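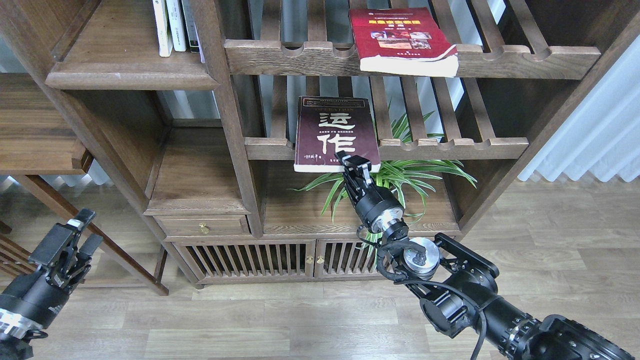 How do I start a local chapter of a volunteer group?

I moved to Brudton in October and miss my old voter registration group in Gullau! Two neighbors are keen. Do we need permission first?

Kimutai Kioko
Write to the national office before you pick a name. Ours in Brisell sent a starter packet and a list of 50 members nearby — what a gift! We phoned every one of them.
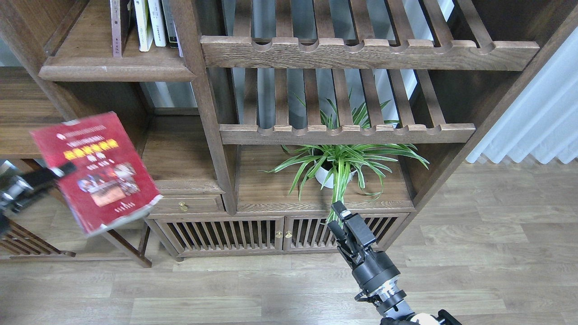
Then set a date for your first meeting, even if it's tiny. You'll love it!

Dilwyn James
McPhee has a chapter, ask them.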